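Chapter 7
Paper and Board: From Fiber to Sheet
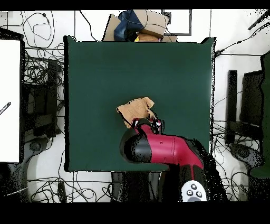 What is paper made of?

Paper is made mostly of cellulose fibers, nearly always from wood, that have been separated in water, spread into a thin layer, drained, pressed and dried. Most sheets also contain small amounts of starch, mineral filler and sizing.

7.1 Why this chapter comes before printing

In Chapter 6 you looked at films and foils, which are continuous materials. Paper is a mat of short fibers with air between them, and almost everything a printer or box maker complains about comes back to that fact. Paper swells in damp weather. It tears more easily one way than the other. It takes a crease and keeps it. You will need all three of these when you reach the folding problems in Chapter 9.

The chapter follows the material in the order a mill handles it. Sections 7.2 to 7.4 deal with pulp, Section 7.5 with the machine, and Sections 7.6 and 7.7 with testing. Students who have already done the fiber unit in Chapter 3 can skim 7.2.

7.2 Fibers

A softwood fiber, from spruce or pine, is usually two to four millimeters long. A hardwood fiber, from birch or eucalyptus, is closer to one millimeter. Long fibers cross many neighbors and give a strong sheet. Short fibers fill in the gaps and give a smooth one. Most printing papers are a blend, and the mill adjusts the blend to suit the customer.

The fibers hold together without glue. As water leaves the wet sheet, the fibers are drawn close enough for hydrogen bonds to form between their surfaces. Wet the sheet again and many of those bonds let go, so an untreated paper towel loses most of its strength in the sink. Towels meant for kitchen use are given a wet-strength resin to slow this down.

Brown paper gets its color from lignin, the substance that stiffens wood. Kraft pulping removes most of the lignin but leaves enough to color the sheet. Bleaching takes out nearly all of the rest. Unbleached kraft is used for sacks and wrapping, where strength matters more than whiteness.

7.3 Grain direction

On a paper machine the pulp lands on a moving wire, and more fibers line up with the direction of travel than across it. This is the machine direction, or grain. A sheet folds more cleanly along the grain and cracks more readily when folded across it, especially in heavier weights. It also expands more across the grain when the air is humid.

To find the grain of an unknown sheet, cut one strip in each direction, the same length and width, and hold them together by one end. The strip that droops more was cut across the grain. Mark the direction in pencil before you do anything else with the sample.

7.4 A working example: the Astamora mill

Several problems in this chapter use data from the Astamora mill, which makes sack kraft on a single machine. The records were collected by Cheuk-hei Kwok over one November, when the mill was changing from its summer to its winter pulp blend. The mill logged 3,598 reels in the year of the study. Of the 1,152 reels tested for tear, 295 were retested after conditioning in the laboratory. Table 7.1 gives the results for both directions.

Before using the table, read the note on units. Tear is given in millinewtons and basis weight in grams per square meter. Older American sources give basis weight in pounds per ream, and the ream size varies with the grade.

Terms to know before you go on: basis weight, caliper, filler, grain, kraft, lignin, sizing, wet strength.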